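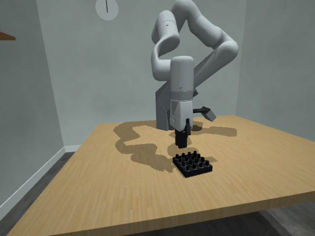
Clollis Makerspace > Automation Group > Purchasing and Planning

Thread: Arm budget for next year, what do we still need to buy?

knobfield
I'm putting together the request that has to be in by the end of December. Picture at the top is the cell as modeled, with the peg block under the hand. The simulation side costs us nothing new. What I need to settle is the list of real hardware, and I would like it settled before the Thursday meeting so we don't spend the whole evening on it again.

What I have so far:
Used arm from Buscombe, they are holding one for us until the end of the month
Two-finger gripper, parallel, Vorno or similar
Table
Mounting plate and bolts
Emergency stop, cable, guarding

The total we were given is 2600 for everything except the arm. The arm comes out of the equipment fund and is already approved. Please don't reopen that.

tallow_dan
What does the 2600 have to cover exactly? Shipping too? Last year shipping on the lathe stand ate a good part of the budget and it wasn't on anybody's sheet.

knobfield
Yes, shipping included.

pressfit
I'd cut the table. We have the steel bench by the back door. Wood tops look nice but they move with the seasons and you will be re-teaching points every time the heat comes on.

m_orrin
The steel bench is 28 inches deep. Base goes at the back, work goes in front, and then you have no room left for a parts tray. Measure it again if you like, I did it twice.

pressfit
Then bolt an extension on it. A decent table is going to cost more than the gripper.

m_orrin
An extension on that bench is going to bounce. I would sooner pay for a table. Kokkinos has a heavy one with a wood top, 33 inches deep, and they'll drill it for the base if we send the pattern.

knobfield
Put the Kokkinos link in the sheet please. Next thing is the fingers. I ran the knob panel as well as the peg block, since those are the two jobs people keep asking for.

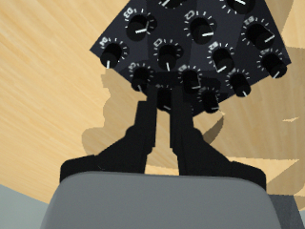 Gripper view, knob panel job. Long narrow fingers.

tallow_dan
Those knobs are packed pretty close. Is there room to get a finger down either side of one without touching the next?

knobfield
That's my worry. In the model I can make the fingers as thin as I want. In real life there's a limit before they bend. The stock Vorno fingers are a lot wider than these, so if we want to turn knobs we either buy the slim set or make our own.

pressfit
Make our own. We have a mill. It's a block of aluminum and a Saturday.

gearlash
We have a mill that is booked until spring. Buy one slim set for 128 and copy it later if it works. If it doesn't work we're out 128 and no shop time.

pressfit
And if they snap in the first week we're out 128 and still need to make them.

gearlash
Then we make them in the second week. I don't see the problem.

m_orrin
I'm with gearlash on this. Also, has anybody priced a camera? A panel with markings all over it is going to need one if you want to know where the pointers are.

knobfield
Camera is not on the list. We have the two from the old inspection rig. Someone needs to check that the lenses still focus close enough. If they don't, I'll add one, and the slim fingers come off.

tallow_dan
I would do it the other way around. Camera first, fingers later. The peg block doesn't need slim fingers, does it?

knobfield
Depends on how you approach it. The pegs stand in rows and there isn't much space between them. Coming straight down I think the stock fingers would hit the neighbors. One more view from the peg job, a bit further back, so you can see the clearance around the arm as well.

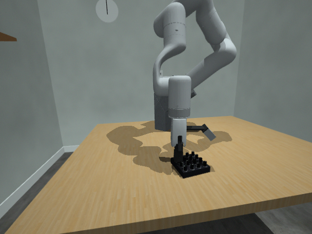
Revised list, please comment by Thursday

knobfield
1. Table, Kokkinos, drilled to our pattern. Quote requested.
2. Vorno gripper with stock fingers.
3. Slim finger set, 128. Comes off if we need a camera.
4. Mounting plate. We cut this ourselves.
5. Emergency stop and guarding. Not optional, don't suggest it.
6. Shipping on 1 and 2.

gearlash
Looks fine to me. Leave some slack for cable. That elbow sticks out a long way to the side when the hand is pointing down, so the guarding has to be wider than the table on that side. Check before you order panels.

m_orrin
Good point on the guarding. I'll redo the floor plan with the elbow out.

pressfit
Still think the table is a waste, but I won't vote against it. If the steel bench is free after this I want it for the drill press.

tallow_dan
I can test the old cameras tomorrow night. Does anyone know where the power supplies went?

gearlash
Gray cabinet, bottom shelf, under the belts.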